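14 Sep 2019

Slept badly, woke up early, gave up and went in. I know, a Saturday! But I've been putting off the big room all week and Birthe Bisgaard is coming back from her trip and I did not want her walking into the shelves the way they've been. (She never says a word, she just starts moving boxes, and then I feel awful.)

Stopped at the Říha bakery on the way and spent 9 dollars on rolls, which is silly money for rolls, but they were the ones with the seeds and I ate two before I got to the door. Seeds all down my front. Huguette Gagnon held the elevator for me and brushed them off my shoulder like I was a kid.

The shelves

I had big plans for the tall black shelves. I was going to take every single thing down, wipe it all and put it back in an order that makes sense. What happened is that I took down a few boxes, found a bag of buttons I'd been missing since last December, sat on the floor with it for a good long while, and then put everything back more or less where it came from. There's still a cardboard box sitting up on the top, and boxes and dark odds and ends in the middle, and the tissues lower down, where you have to bend for them. I like them there. I'm used to bending. Birthe will move them up, and I'll move them back down.

The open box at the bottom has its flaps out and I keep catching my shin on it. I meant to break it down flat for recycling. Then I thought, no, the second I do that I'll need a box that size. So it stays, next to the black hard case with the little red label.

The small round white table is hopeless. It collects things! Every time I clear it somebody sets something down on it, and half the time it's me.

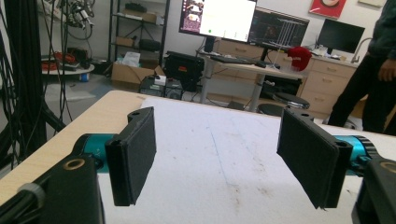 The white board

Chaimae Cherkaoui called in the middle of all this to ask if I'd covered the work table yet, because she remembers what I did to the last one with glue. Yes, I've covered it. It's one big white sheet over the pale wood, with a strip of the table still showing at the side, and it makes the whole room look brighter. I was so pleased with it. Well, it has smudges now, and little dark specks, and a thin blue pen line running down the middle that I can't get off for anything. I tried the pink eraser, I tried the good eraser, I tried spit. Chaimae said turn it over. I told her I'm saving the other side, and she laughed at me for so long that I put the phone down on the table and went on working until she was done.

Then she told me the whole story of Younes Sqalli and the Tidar house, which he is apparently going to buy after all, with the leaky porch and the 18 steps up from the road. I give it until the first snow. She wants me to come along and look at it next weekend and I said maybe, which she took as a yes.

Had my lunch late, standing up. Another roll.
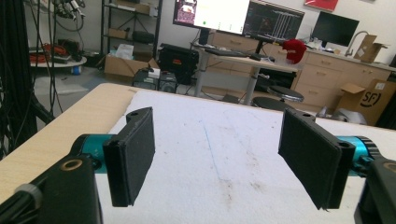

Hats, finally

And then the nice part of the day. The hats! I've had the wire one in my head ever since Sebastián Orellana told me about the shop in Oton. Just a skeleton of a hat, tan-brown wire that looks like rope, with arcs crossing over the top for the crown and a ring down below with straight pieces running across it. I could look at it for an hour. You can see exactly how a hat is thought up, where the head goes and where the brim starts, and there's nothing on it yet to hide any mistakes. I haven't decided if I want to cover it or leave it alone. Mom would say cover it, she could never stand a thing that looked unfinished.

The orange-yellow bucket hat is the other one. It's so loud! Upside down it's even better, with that wide rim going all the way around and the pale lining inside, where you can make out the seams between the panels. I had it pegged as a plain cheap beach hat when it came out of the bag, and I take that back. I want to copy that lining. I'd need a thinner fabric than anything in my drawer, so that's one for the Arkuvar list, which is already almost 100 lines long and mostly thread.

They look good next to each other on the white, the bare one and the bright one.

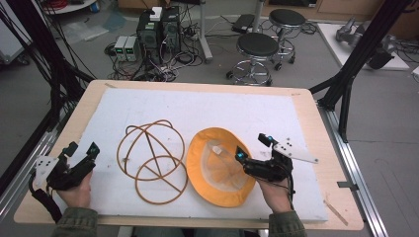
Wire frame on the left, bucket hat on the right.

Still haven't swept. There's a little wooden stick and some scraps by the corner of the table that I'll get on Monday. Home by bus, missed the first one. Soup from the freezer. Read up to page 359 and then lost my place when I dropped the book on the cat, who has not forgiven me. Must call Chaimae back about the porch, and buy milk.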